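Recall repair done by a dealer, part failed again. Do I have to pay the second time?

Asked by Adi Menon in Recalls and Warranties

I have a Flodum hatchback that I bought used. In January I got a letter saying it was under recall for the fuel pump, which could quit while driving. I took it to the closest dealer, they had it for 4 days, and they gave me paperwork that says the pump was replaced at no charge.

Last week the car lost power on an on-ramp and I had to coast to the shoulder. Same thing it did before the recall work. I had it towed back to the same dealer and the service writer called that afternoon and said the pump was bad again, but the recall is "closed" on my VIN so it would be a regular repair. He quoted me for parts and labor and wants $200 just for the diagnosis, even if I take the car somewhere else.

The tow was also on me. I still have the recall letter, the invoice from the first repair and the tow receipt.
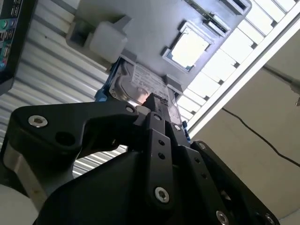 My questions are whether the dealer is allowed to charge me when the part they put in under the recall is the part that failed, and whether I can get the diagnosis fee and the tow back. I have not signed anything yet. The car is out of the original warranty by both years and miles. I'm in Ohio if that matters.

3 answers

Answer from Veronica Stanciu (top answer)

Don't authorize the repair yet. "Closed" only means the manufacturer's system shows the recall work was done on your car. It doesn't settle who pays when the replacement fails.

There are two separate things to look at. The first is the parts warranty. Replacement parts put in by a dealer often come with their own warranty, and it can run separately from the new car warranty. Look at the back of your first invoice or ask for the terms in writing. If the pump is still inside that period, you have a good argument on the part, and often on the labor too.

The second is whether the recall repair fixed the defect. If the new pump has the same problem as the old one, or if it was installed wrong, that is something the manufacturer needs to hear about. Call the customer care number on the recall letter, not the dealer. Ask them to open a case and give you a case number. Tell them the date of the recall repair, the mileage then and now, and that the car lost power in traffic. Ask them directly if they will cover the repair, the diagnosis and the tow. They may say they need the dealer's findings first, so get those in writing.

Then file a complaint with NHTSA. It's free and you can do it online. They won't get your money back or step in on your individual bill, but complaints about failed recall repairs are how they find out a remedy isn't working. Sometimes a recall gets reopened or replaced with a new one, and owners who paid in the meantime may be able to ask for reimbursement. Keep every receipt.

On the $200, check what you agreed to at drop-off. You say you haven't signed anything. Ohio has rules about estimates and authorization for car repairs, and the attorney general's office takes complaints about repair shops. I would mention that politely to the service manager. Skip the service writer, he usually can't waive anything.

Ask them to hold on to the old pump as well. If it goes in the trash you can't have it looked at later.

Comment from Adi Menon: Thanks. I called and have a case number. They said up to 10 business days for an answer. The service manager agreed to wait on the diagnosis fee until then.

Answer from Aleksi Manninen

Had this with a Ravn pickup, different part (airbag module). First dealer said the same thing about it being closed. I called the manufacturer and they paid for the second one but not for my rental car. Took almost a month of calling. Try a different dealer too, the second one I went to was a lot more willing to send the claim in. You'd have to pay to move the car though, so maybe ask about that first.

Answer from Chia-jung Hsu

could be a relay or bad wiring and not the pump. has anyone checked the fuse box

Comment from Aaliyah Pelletier: He said the dealer already diagnosed the pump. But it wouldn't hurt to ask what tests they ran, and to have them write it on the repair order.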